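Mertens room inventory — README

Inventory of the furniture and loose equipment in the shared workroom at Mertens. It covers tables, desks, chairs, monitors, keyboards, enclosures, containers and cables. Walls, lighting and anything bolted to the building are in the Grarkum list and are left out here.

Last updated 19 Jun 2026 by Hala Aoun.

Contents

items.csv has one row per item, 276 rows in total. moves.csv has one row each time an item changed place, 1,853 rows. notes.txt holds remarks that did not fit a column. Read it before using the cable rows, which were recorded differently before Jad Semaan took over the list.

Columns in items.csv

item_id: number on the sticker. Numbers are never reused.
kind: one word from kinds.txt, such as chair, monitor or enclosure.
color: plain color words only. "Dark gray" and "black" are kept apart.
place: the table or desk the item stands on, or "floor".
facing: for chairs and monitors only, blank for everything else.
checked_by: initials of whoever last saw the item.

How places are written

The pale wood-grain table is "front table". The light gray desk behind it is "back desk". Office chairs standing between the two are "middle", even when they are pushed up close to one or the other. An item on top of another item gets the place of the lower one, with the lower item's number in brackets.

Containers are listed by shape and color. Contents are not recorded. If a container has no sticker, write "none" in item_id and leave the row in — Elias Hourani goes through these every September.

Cables on the back desk are listed as one item per tangle. We tried listing them singly and gave up after 427 rows, most of them duplicates. The old rows are in cables_old.csv and should not be merged back in.

Known problems

Monitors are listed by left and right as seen from the front table. In 3 rows the sides are swapped, and Sawsan Qudah has marked them with a question mark. The color of the enclosure on the front table was entered as black in early versions and is now dark gray. Its window panels are still black.

Corrections

Send the item number, the column and the new value to Sólveig Skov. If an item has moved, add a row to moves.csv first and then change its place in items.csv.

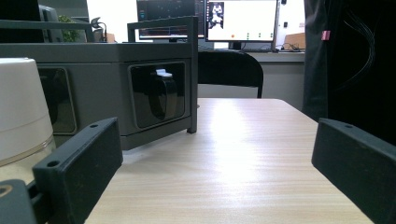

Leave the old row in moves.csv as it is, even if it was wrong. A second row with the right place is enough.

Mertens workroom list | Contact: Sólveig Skov | Back to top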